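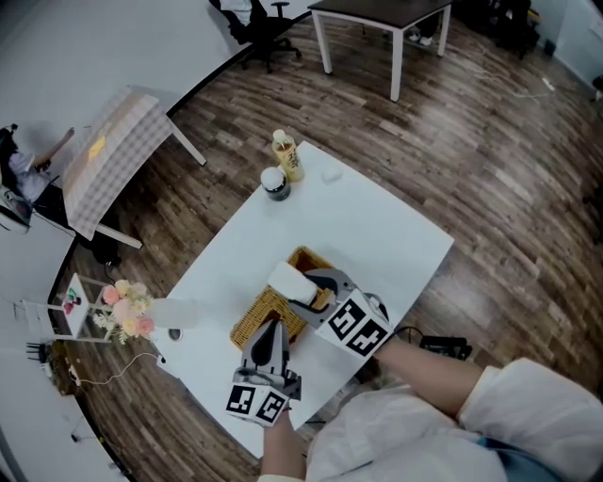 The tissue box had come from Lindalva's mother, and so it could not be thrown out. It was wicker, it shed, and it gave up each tissue with the reluctance of a landlord returning a deposit.

"Pull straight up," Lindalva said.

"I am pulling straight up," said Wiroj, who had a cold and a meeting in 30 minutes.

He got half a tissue. The other half stayed below, among its people.

At the next table Gleice kept her eyes on the checked cloth. She had once suggested, in October, that they buy a plain box at Starholm. Lindalva hadn't spoken to her until the tea was cold.

Wiroj sneezed into his half. The artificial flowers took it well.

"Mother has the same one at home," Lindalva said. "She's never had any trouble."

"Does she ever use it?"

Lindalva thought about this. "It's for guests," she said.

Last updated: October
© Janaína Arruda | Contact | Back to top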